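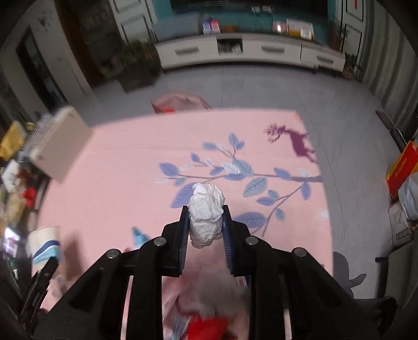
Readers of the second draft said the swamp chapter kills you too often, and one of them added that by the ninth drowning she had stopped caring about the treasure and started rooting for the swamp. We took the point. The swamp now kills you four times, and only one of those is unfair.

Progress report to the Zistinura Fund for Interactive Reading
Project: The Lanterns of Prukau, a choose-your-path novel for ages nine to twelve
Submitted by Patero Books
January 17, 2024

Where the book stands

The manuscript has 123 numbered sections, up from the 100 we promised in the application. The extra ones are not generosity. The author discovered that a reader who steals the ferry in section 18 can arrive at the castle before the castle has been introduced, and fixing this took a good deal of carpentry. All sections are now drafted. Most have been edited once, and the ferry has been edited so often that it is practically a different ferry.

There are 13 endings, as agreed. Five are happy, six are unhappy, and two depend on how you feel about being turned into a heron. The Fund's reader asked in her notes whether the heron endings should be merged. We tried it and the result pleased no one, so they stay apart, but the second is shorter.

Testing

We ran the draft past 30 young readers through two school libraries. Each had a printed copy and a sheet for writing down the path taken. The sheets show that nearly all of them cheated. They kept a thumb in the previous page, went back after a bad choice, and recorded only the good one. This makes the figures on difficulty close to useless, though we did learn that the book needs sturdy paper.

More helpful were the written comments. Children liked the map seller and wanted more of the underground market. They did not like the riddle at the bridge, which several called a grown-up's riddle. It has been replaced by a toll. Paying the toll turns out to be a mistake, which they enjoyed much more.

One real fault came up: sections 61 and 74 sent the reader back and forth between each other forever. One boy went around it six times before asking for help – we have thanked him for his patience and fixed the loop.

Illustrations

Vávra Studio has delivered rough pencils for every full-page drawing and finished ink for the first third. The work is very good and a little late. The map is still missing its northern half, partly because we kept moving the mountains.

Money

Spending is within the budget except for proofreading, which has run over. Checking a branching book means reading it in an order no sensible person would choose, and our proofreader charges accordingly. We have moved the difference out of the launch party line. There will still be cake.

Next steps

Second edit of the remaining sections, then a full check of every "turn to" number by two people working separately. Final art and the rest of the map are due before layout begins. We expect to send files to the printer in May, and the Fund will get a bound proof before that. We would ask your reader to keep her thumb out of it.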